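Is the Famar table oil worth it? (oak dining table)

kohei_okabe
Finally got an oak table, light finish, and the store in Brarbridge pushed a bottle of Famar hard wax oil on me. They claim 10 years between coats. I have kids and we eat at it every day. Anyone believe that?

grainofsalt
10 years if you put it in a museum. I got two out of mine before the rings showed up.

M. Rieger
Depends how you put it on. Two thin coats, wipe off everything you can, then leave it alone for a week. Most people slop it on and then blame the oil.

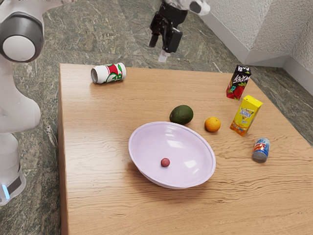

Table and the floor beside it

grainofsalt
I wiped it off, thanks. Still got rings. And have you read the label? "Tested to 4000 wipes." Wipes with what, a feather?

pinebox2384
Three meals a day is roughly 4000 wipes in under four years, so their own number doesn't get you to 10. Somebody in marketing didn't own a calculator.

kohei_okabe
OK that is a good point. So what do people do, just re-oil every May or something? 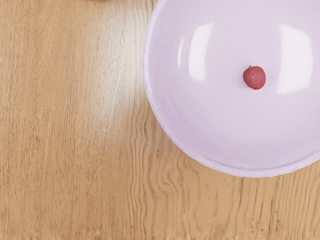

One fruit in the bowl
Brarbridge Home Woodworkers Club - Finishes and Repairs board

M. Rieger
Once a year is overkill. I do mine when water stops beading. Cheap test and you don't have to trust anybody's label, mine included.

grainofsalt
Beading tells you about the surface. It won't tell you what red wine does if it sits overnight. I'd go with varnish and be done.

M. Rieger
And when the varnish chips you sand the whole top. No thanks.

kohei_okabe
Going to try the oil on the underside first and leave some coffee on it. Will post what happens.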